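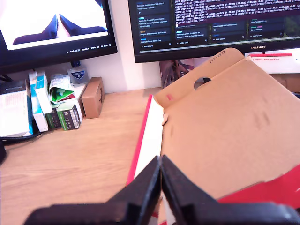

Boxes, then. I have been putting off the box question since the move to the smaller office, and January seemed a reasonable month to deal with it. The desk has been collecting cardboard for too long, mostly from orders that arrived, were opened next to the monitors and then stayed there.

The rule I have settled on is that a box is kept if it meets a size I use, has all of its flaps and will still fold flat. Everything else goes out with the recycling. I used to keep anything that looked sturdy, which is how I ended up with a shelf of cartons that fitted nothing I ever posted.

Size first. Makers tend to print dimensions on the outside in millimetres, usually length, width and height in that order, though not always, and sometimes they are the outer dimensions and sometimes the inner. The difference matters. Single-wall board takes up a few millimetres on each side and double-wall rather more, so a box that is nominally right can refuse the thing you bought it for. I measure the inside with a steel rule and write the figures on one end in marker. The ends are what you see once the boxes are folded and stood on a shelf.

Flaps next. A torn top flap is a nuisance but can be taped. A torn bottom flap is the end of the box as far as I am concerned, whatever the tape manufacturers say. I also check the creases. Board that has been folded the wrong way once will keep trying to go that way again, and the box never sits square afterwards.

Hand holds are a mixed blessing. They make a large carton far easier to lift, and I would not want to carry a full one without them. They also let in dust, and in a damp cupboard they let in a good deal more than that. For storage I cover them from the inside with a square of scrap board and paper tape. For posting I avoid boxes with holes altogether.

Tape: I have gone over to the Provatus paper tape, 60 mm wide, after years of the clear plastic sort. It tears by hand, takes pen, and does not have to be peeled off before recycling. It does not like cold board. Parcels packed in the garage had lifted corners by the next morning, so packing now happens indoors, at the desk, with the keyboard pushed back. The Jusstead dispenser is adequate. The blade guard came off in the first week and has not been missed.

For filling I reuse whatever came in. Crumpled paper is fine for light things. For anything heavy I cut strips from the rejected boxes, 55 mm wide, and fold them into a zigzag along the sides - slow work, but the contents stay where they are put.

The tally, for my own records: 157 boxes went through my hands, counting the garage. The kept ones are flat and sorted on 2 shelves, large on the lower one. The small ones are in a Nel magazine rack that was doing nothing else.

Still to do are the printed cartons with coloured outsides. The Penia recycling page says heavily inked board is accepted, the sign at the depot says to ask, and I have not yet asked. They are stacked behind the door until I do.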